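Oct 28, 2024

**Monthly meeting, packing and supplies group**

Room 2, Surna building. Chair: Jacinto Bañuelos. Notes taken in turn, this month by the Flereo side.

**1. Notes from last time**

Accepted with one change. The entry on tape should say the paper tape is for the outer cartons only. The small product boxes keep their own closure and get no tape.

**2. Carton order**

The last order from Adomaitis arrived complete. 1102 flat cartons were booked in, all the medium size. The large size is on a separate order and is due in December. Until then, anything that won't go in a medium carton waits on the lower shelf with a note of the order number.

Jacinto asked if we could go back to the heavier board. Price was discussed and the group decided to stay with the present board through the winter. Two cartons came back with crushed corners this month, both from the same pallet, and both had been stacked under the wood orders. Heavy items go on the bottom layer from now on.

**3. Wooden blocks**

Kulterar has asked for the blocks to be sent in sets again. The sets will be packed in the storeroom and not at the front tables, where the loose stock gets mixed with the samples. There are 88 sets to make up. Blocks with split edges or dark marks go in the seconds bin. Small differences in the grain are fine and should not be sorted out, as this slowed us down a good deal last time.

Storeroom key is now on the hook by the sink.

**4. Work surfaces**

The cloths stay on the tables. There was a request to take them off because tape sticks to them, but the bare tops scratched the printed boxes and we had complaints. Cloths should be pulled flat before work starts – a fold under a box is enough to make it lean. Spare cloths are in the gray cabinet, second shelf. Used ones go in the bag and not back in the cabinet.

**5. White product boxes**

Long item. The boxes are to stand upright on the table while they are being checked. Each one is checked for dents, for a closed lid and for clean print. The QR codes near the lower corner of the front must be readable. If a code is scuffed, the box is put aside and relabeled by Flereo. Stickers of our own should not cover the codes or the fine print next to them. 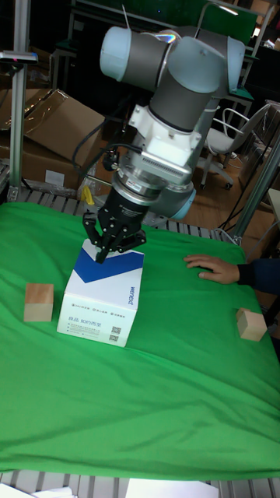 The question of where our own sticker should go was left open at the last meeting. It was agreed to use the back, low down and straight. The sticker roll holds 2000, so no reorder is needed this year.

Jacinto would like the blue stripe facing the same way on every box in a carton. Some thought this was a lot of trouble for something the customer sees for a second. Agreed to try it for one month and see how much time it takes.

**6. Budget**

$70 left in the small supplies line. To be spent on tape and two box cutters. Old cutters to be handed in to the front desk.

**7. Actions**

- Jacinto: write to Adomaitis about the crushed corners and confirm the December delivery
- Flereo: relabel the boxes on the side shelf
- Everyone: cloths flat, heavy items low, key back on the hook

Next meeting in December, same room. Items for the list to Jacinto by e-mail.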